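Qualifying for a knockout place when three teams finish level on points

Asked in: Amateur leagues > Rules and fixtures
Tags: tiebreakers, group stage, score difference

We run a hurling group of 4 teams: Plelbridge, Stadumura, Bratu and Dunditz. Top two go to the semi-finals. Dunditz lost all their games. The other three beat each other once each, so they all finish on the same points. Our rule sheet says "head to head, then score difference" and stops there. Does score difference mean all group games or only the games among the tied teams? Bratu go through under one reading and Stadumura under the other. Plelbridge are safe either way. The semi-finals are in May and the pitch is already paid for.

2 answers

Answer 1 (accepted)

Your rule sheet is ambiguous, and both readings are in use. Work through it in this order.

1. Head to head on points. With each of the three winning one and losing one, this separates no one.

2. Score difference. If the sheet does not restrict it, the default reading is all group games. A restriction to the tied teams has to be written down, normally as "in matches between the teams concerned".

3. Total scored, same set of games as step 2.

Convert before subtracting. A goal is worth three points, so 2-11 is 17 and 1-16 is 19. I have seen tables where goals and points were added up in separate columns and the wrong team was listed second.

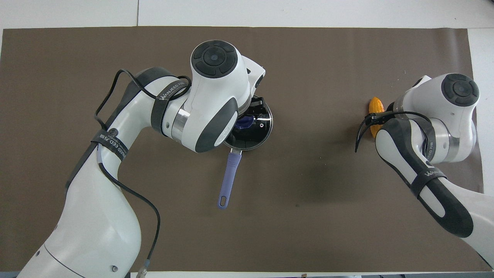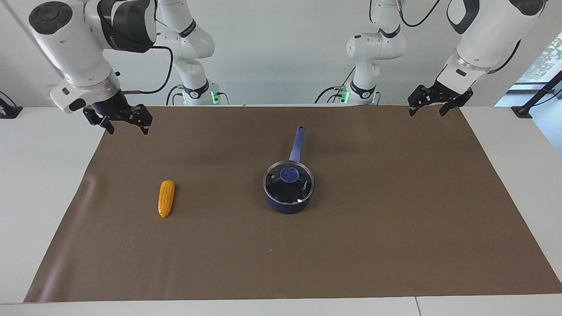 Check also for walkovers. If Dunditz conceded any fixture without playing it, the team awarded the win has no score from that game, and difference over all games is no longer a fair comparison. In that case most competitions drop to the tied teams only, or order a play-off. If your sheet has no walkover clause, a play-off is the safer choice.

Whichever reading you apply, send it in writing to all the clubs with the worked totals before you publish the semi-final draw. For next season, replace the line with the full sequence and state the set of games at each step.

Comment: No walkovers, all games played. Thanks. All group games puts Bratu second.

Answer 2

Just have a play-off. We did it two seasons ago with the same kind of tie. Pitch and referee came to 300 and the gate covered it. We had 70 people there on a wet evening. Arguing over the table would have taken longer.

Comment: A play-off needs a basis in the rules too. If the sheet gives a tiebreaker, the team it favors can object.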